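Progress report, work package 2: operating rules for tabletop manipulation cells
Reporting period ending September
Prepared by Deming Yuan for the Tondlow program office

1. Status

The draft rule set was issued to all cell operators at the start of the period and is now in use on the Talolia cell. It has 15 rules in five groups: cell boundary, table surface, objects, cabling, and stop and restart. Two rules were revised after first use and are covered in section 3. The remaining groups stand as issued.

Zixuan Tan completed the operator checklist. It fits on one sheet and is signed before the arm is enabled. Cristóbal Núñez reviewed it against the site risk assessment and asked for one change, moving the emergency stop test ahead of the homing move. The change was made. 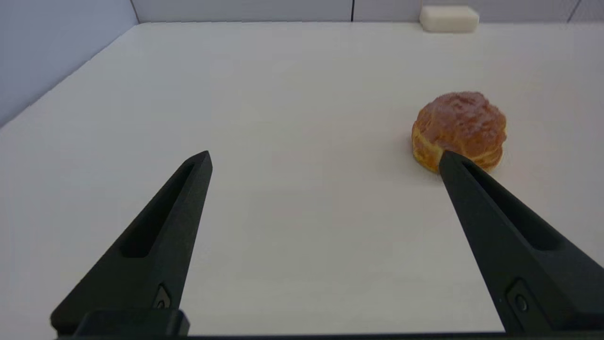
2. Table surface and objects

Rule 4 requires a plain, light, matte work surface, wiped down at the start of each shift. Markings and tape are not allowed inside the reach area. Rule 5 limits the table to objects named on the task sheet. Any other item is removed with the arm stopped.

Rule 6 covers food items and food look-alikes. These must be entered on the object list with their material and must not be eaten or stored with real food. Guangming Fan has added a column for this to the list.

Gripper fingers are inspected at shift change for loose fasteners and worn tips. Fingers are replaced as a pair. The approach speed near the table is capped at 100 mm per second until the object list has been checked by a second person.

3. Revised rules

Rule 9, cabling. The first version said only that cables must be "secured." Operators read this in different ways. The revised text requires that wrist cables be checked through the full range of wrist rotation at low speed, and that any loop able to reach an object or the table be recorded and shortened before the next session.

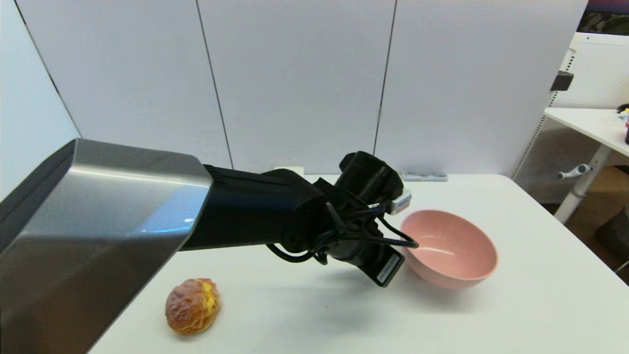 Rule 12, restart. After a protective stop, the operator now confirms the position of every object before clearing the fault. The earlier text allowed a restart from the console without a look at the table. Zeyu Xue reported the gap on a Wednesday shift and the rule was changed within the week.

4. Open items

The boundary rule assumes panels on all sides where a person can stand. The open side of the cell needs its own entry, with a marked standing line and a limit on stored material. Wording is with Núñez. 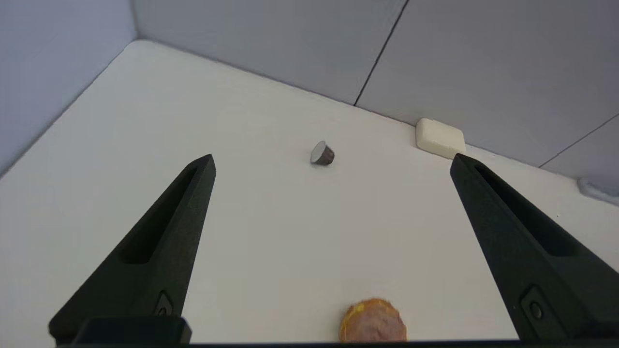 No agreed method yet exists for recording objects that end up on their side or against a wall panel. Tan proposes a short code in the session log. Fan prefers a free-text note. Both will be tried for 5 sessions each.

5. Next period

Issue version 2 of the rule set, close the boundary item, and start the same checklist on the Udis cell. No change to budget or staffing is requested.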